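Pruker Bag Packing: README

Version 2 of the release. Version 1 had a timestamp bug in the right gripper channel and should not be used.

Overview

Pruker is a set of teleoperated two-arm episodes in which small desk supplies and a soft bag share one tabletop. We collected it at the Brirnness lab to test whether a policy trained with Katene, our contact-weighted imitation loss, handles fabric better than plain behavior cloning. The rigid objects are there mainly as a control.

Contents

1,000 training episodes
106 held-out episodes, with bag positions not used in training
51 failed episodes, kept in a separate folder and labeled by failure type

Each episode has joint positions, gripper openings, video from a fixed camera and one line of instruction text. Joint data and video are already aligned. Episodes last roughly 40 seconds.

Method

Katene raises the loss on time steps close to a change in gripper opening. Everything else in the training code is the same as the baseline, including the learning rate schedule and image crop. The weighting window is set in the config file under contact_window. We did not tune it separately for each arm.

Results

On the held-out bag positions, Katene completed more episodes than the baseline. Most of the gain came from grasping straps and zipper pulls. On pens and markers the two were too close to call. Both did poorly when a strap was folded under the bag, and we have no fix for that yet.

Known issues

Cables can block the fixed camera's view of the organizer when the right arm is raised.
Lighting varies between morning and afternoon sessions.
Instruction text was typed by hand and has spelling errors. We left them in.
The failure labels come from one annotator.

Use

Convert the files with the Likthorpe loader before training. The raw logs can be read directly, but gripper values will be in motor units. Please report the version number with any results.

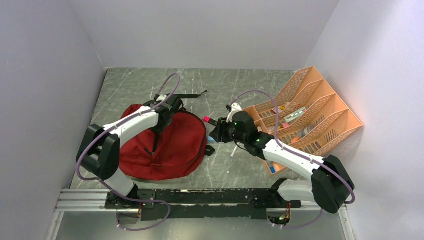
Two-arm station with the red bag under the left gripper and the supply organizer on the right.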